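Search products
Search

Prellia Bench Arm Kit, with Practice Scene

Last updated 2023-08-12

The Prellia is a small robot arm which you build yourself, at home or in a shared workshop. It comes as a kit of parts with a two-finger gripper, the control board, all the screws, and a file for the simulator. The kit is made by us at Flonitz, in the same workshop where we also repair sewing machines, so please have patience if the telephone rings a long time.

Who it is for

We designed the arm for a person who has already used a soldering iron and a hex key, and who is not afraid of a text file with numbers inside. You do not need to be an engineer. Akosua Sarpong built the first one outside of our workshop on her kitchen table, and her remarks are now in the manual, mostly in the chapter on cables. This chapter was too short before.

What is in the box

Arm segments, already drilled
Gripper with two black fingers
Control board and power supply
Bag of screws, 300 pieces, sorted by length
Cable set with printed labels
Printed manual, and the same manual as a file
Practice scene for the simulator

Not in the box: the computer, the table clamp, the soldering iron. For the clamp we recommend one which opens to at least 50 mm. A smaller one will hold, but it walks slowly when the arm makes fast moves.

Building

Plan two weekends. The first goes to the base and the shoulder, the second to the wrist, the gripper and the cables. Do not tighten the elbow screws before the cable is through -- it is possible to do it later, but you will take the arm apart again and you will be angry with us. Venkatesh Nadar, who wrote the assembly steps, put a mark in the margin where most builders have made a mistake.

The practice scene

Many builders wait for a part or for a free evening in the workshop, and the practice scene is for this time. It opens a wood table with colored blocks and the gripper, and you drive it with the same commands as the real arm. You can change the positions of the blocks and the direction of the lamp in the settings file. We advise to train also with strong shadows, as a garage in the evening is seldom lit evenly. The scene keeps the last 2000 moves in its log, and you can play them again on the real arm when it is finished. 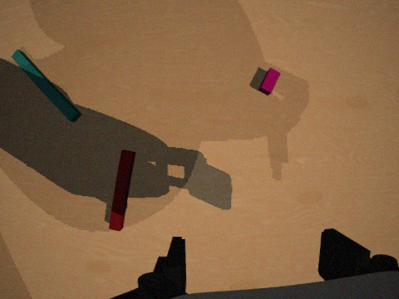
Practice scene, gripper view: teal, magenta and red blocks, with the shadow of the arm over the table.

If the red block looks almost black to your color program at its upper part, move the lamp in the settings file first and only then change the color limits. Manon Bélanger has written a page on this in the manual, after the part on calibration.

Spare parts

Gripper fingers are sold in pairs. Screws we send in a letter. For the control board please write to us before you order -- there are two versions, and they do not exchange.

14 comments
Share 6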